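Reviews > Workshop and Home > Robot arms

Skaltham arm with the Matbridge two-finger gripper: can it do chores yet?

23 March 2020
6 min read
Print this page | E-mail this page

The Skaltham is a tabletop robot arm sold by Fontes to small shops, schools and people with a spare bench. The version I tested comes with the Matbridge gripper, a wrist camera and a license for Vusturell, the software that runs the whole thing. The bundle cost me $3,317 before shipping. I bought it in October and paid for it myself.

I wanted to find out whether an arm at this price can do ordinary chores, meaning the kind of work that fills up an afternoon at home or the last half hour in a shop. Picking things up, putting them back, opening, closing, wiping. I made a list of 15 jobs and worked through it over the winter. I did not include anything with a knife or a hot pan.

Setup

The arm bolts or clamps to a bench. I clamped it first and bolted it later, after the clamp crept during a long run. The base needs more room behind it than the manual says, and the power brick is large. Cabling is neat. Vusturell installed on my second computer without trouble and refused to on my first.

Calibration is the slow part. You drive the arm to a set of marked points, confirm each one, and then do it over for the camera. If you move the base you do it over. Plan on an evening for this and don't start it after dinner.

There are two ways to get the arm to do a job. You can record a motion by steering it with the hand controller, and it will play that motion back. Or you can train it on many recordings of the same job and let it work out the motion from what the camera sees. Playback is reliable when nothing has moved. Training handles some movement, but it takes many recordings, and a bad one does more harm than you would expect. I ended up deleting more than I kept for the first few jobs.

The gripper

The Matbridge fingers are black and curved, and they come in to narrow tips. The inner faces are ridged. I like them for small work. They get into places a flat parallel jaw would not, and they let the camera see most of what is going on between them.

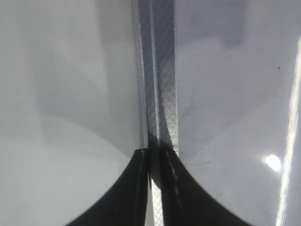 Thin edges are the hardest thing I asked of them. On a box or a cup the fingers can be off by a little and still get hold. On a narrow edge, being off by a little means one tip lands first and pushes, and then the job has to start over. The camera sits close to the fingers and moves with them, so there is no view from the side to tell you how deep they have gone. Vusturell gives you a grip force reading, and I leaned on that more than on the picture.

Shiny surfaces make it worse. The camera adjusts its exposure on its own and a lamp overhead shows up as a bright spot that shifts with every move. Two recordings of the same job can look quite different for that reason alone. I got better results after I switched off one light and left the others as they were for the whole set. You can lock the exposure in Vusturell, but the setting is buried in the camera page and it resets after an update.
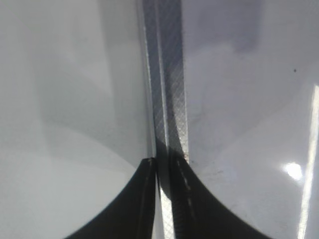 The gripper closing on a narrow textured strip between two glossy white surfaces.

The fingers can also throw a shadow on the very spot you care about. A small light on the wrist would help. Fontes doesn't sell one, and the spare screw holes on the wrist plate don't match any bracket I own.

Strength is modest. My limit in practice was 850 grams held close in. With the arm stretched out I would not trust it with that much, and it slows down noticeably before it complains. That rules out a full jug or most hand tools with a steel handle. It is fine for sponges, cutlery, small boxes, folded cloths and parts bins that are not full.

How it did on the chores

Picking up loose small parts and dropping them in a bin went well. It's slow, but I could leave it alone, and I did. Putting spoons in a drawer tray was also fine as long as the spoons were not stacked.

Opening things was mixed. A drawer with a bar handle worked almost every time by playback. Doors were harder, since the arm has to follow the swing, and it wants to pull straight. I did get one light cabinet door to open with training, but it took two full evenings of recording for a motion I do without looking.

Cloths were poor. It can pick up a cloth and put it down somewhere else. Folding one in half worked now and then and never looked like something you would put on a shelf.

Wiping surprised me a little. I expected the pressure to be the problem, and on a fixed surface it was manageable. The trouble came with anything that could slide. A small framed whiteboard laid flat on the table is a fair test: it's light, and it moves as soon as the sponge drags on it. Old marker leaves gray streaks near the frame where the sponge has trouble reaching, and people miss that part too. Writing was on my list as well, large letters only. A capital A is a good first letter for it, being three straight strokes.

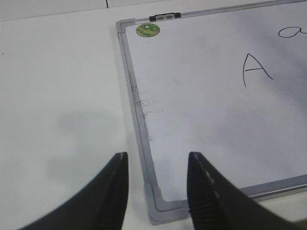
Running costs and upkeep

So far I have replaced one set of finger pads. The first year of Vusturell is included and after that you pay by the year. You can stay on the old version without paying, but then you lose the training tools and keep only playback. I think that should be printed on the box.

Noise is low. The arm hums when it holds a position and the gripper clicks at the end of its travel. I ran it in the next room during phone calls. The joints get warm after a long session, and the manual recommends a break, which I took.

Support answered my e-mails within 4 days each time. The answers were useful. The forum is quiet and mostly about mounting plates.

Is it worth buying?

For chores at home, no. You will spend far more time teaching it than you get back, and you have to keep the room the way it was when you taught it. A move of the table or a different lamp and you are recording again.

For a small shop with one dull, light, repeating job, maybe. If the parts always arrive in the same place and weigh little, playback alone will do it and you can skip most of what I complained about. Ask Fontes about the bundle without the training license. It isn't listed, but they quoted me a price when I asked.

For learning how this kind of work is taught to a machine, it's a good buy. The gripper is the best part of it. I'm keeping mine, bolted to the end of the bench, and it's sorting screws this week.

Good: gripper shape, quiet, reliable playback, decent support
Bad: slow calibration, no wrist light, exposure setting resets, weak at full reach
Tested with: Vusturell software, Matbridge standard fingers

Print this page | E-mail this page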